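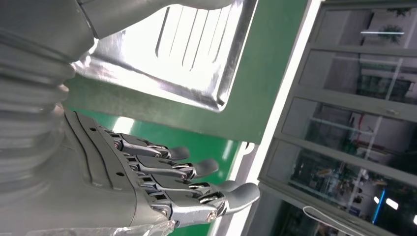
Unit 4: Preparing a used vehicle for sale

Reading for this unit: Rendus chapter 10, plus the Ovwood inspection sheet handed out in Unit 3.

A used car arrives at the lot by trade-in, at auction, or as a lease return. Whichever way it comes, it can't be priced until the dealer knows what it needs. The work done between arrival and display is called reconditioning, or recon. Keep three figures apart in your notes: what was paid for the car, what was spent on recon, and the asking price. Students mix up the first two on the test every term.

Intake

Record the VIN, the mileage and the number of keys. Check the VIN on the dash against the door jamb and the title. Run an open recall search before anyone picks up a wrench. Recall repairs go to a franchised dealer for that make and are normally free, so they don't belong in the recon figure, but the days lost waiting for them do matter. 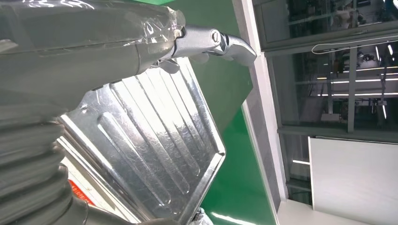

Mechanical inspection comes next. Brakes, tires, battery, fluids, lights, steering and suspension, then a road test with at least one stretch at highway speed. Write down tread depth for each tire separately. A car with 2 good tires and 2 worn ones is common, and the buyer will notice the mismatch. Whether to replace the pair or the full set depends on the drivetrain - some all-wheel-drive systems don't tolerate a difference in tread.

Cosmetic work

Small dents and scratches are judged against the age of the car. On a two-year-old sedan, buyers expect clean panels. On a 12-year-old minivan they mostly want clean seats, sliding doors that work and no smell. Spending money on paint there seldom comes back.

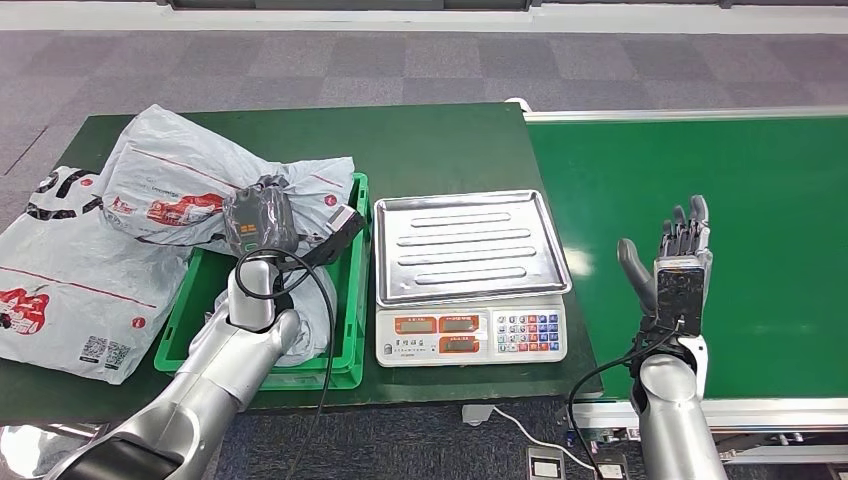 Order of work matters too. Mechanical first, then body, then detailing. If detailing is done early, the car gets dirty in the shop and the job is paid for twice. The Ekureck case in your packet shows a lot that ran detailing first for a whole season. Work out the extra cost per car from the table and bring your answer to class.

Parts and supplies

Parts are ordered from the inspection sheet, one order per car where possible. Check the packing slip against the order when the delivery comes in, and write the stock number of the car on every bag and box. A wrong filter found at the counter is a phone call. A wrong filter found with the car on the lift ties up a bay.
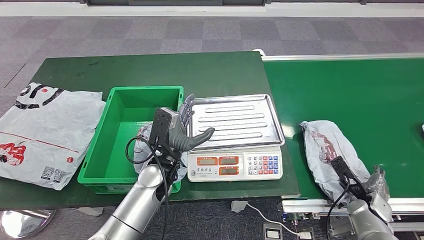
Fig. 4. Work table with a delivery bag and a green plastic crate, conveyor belt alongside.

Time on the lot

Every day a car sits, it costs interest, insurance and space, and it usually loses some value. Count days from purchase, including the days in recon. The Laitinen worksheet starts the count at the display date, so correct for that before using its totals.

For next time: finish the worksheet, and read the section on window stickers and the Buyers Guide form. We start with "as is" and implied warranty, which vary by state.

Questions about this handout: see the course office | Copyright Automotive Retail Program | Back to top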